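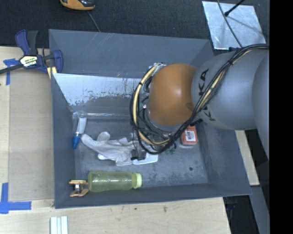 Start with the claim, because it's on every supplier's slide this year: a deep bin saves you space. I've heard it from Kuswood, I've heard it from Kjærgaard, and I'm yet to see anyone show their working. A deep bin has a floor, and things end up on it. Look down at the left end, on that scuffed blue-grey floor. Slim clear tube, white label or insert, bright blue cap. You can find it from where you're sitting. Now imagine the bin full to the rim and tell me the colour of that cap.

(Pause. Let them look. Don't fill the silence.)

Second claim: grey plastic totes "wear in". That's from the Gisimus brochure, page 9. I don't know what wearing in means for a bin. I know what scratches on a rear wall look like, and I wouldn't pay extra for them.

Ditte Juhl ran the stocktake at Bendden in July. 655 lines on the list, mixed small goods, deep bins throughout. Her complaint was gloves. They're soft, they spread out, they lie over whatever's underneath. Her crew kept lifting the same pair to check the same corner. She asked for shallow trays and got a laminated sign.

Ask the room: who has a sign on a bin telling people to keep it tidy? Hands up. Who's read theirs this month?

What I'd do, and I'm open to being argued out of it:
Soft goods in their own bin.
Tubes and small bottles standing in a rack, caps up, labels facing out.
Anything flat goes against the wall, and only 2 deep.

Esben Grímsdóttir will say this costs more shelf. Fair enough — it does. I'd still like to see the 100 per cent space saving he quoted at morning tea, with the hours spent rummaging put back in.

Skip the cost slide if we're past 11. Questions, then labels.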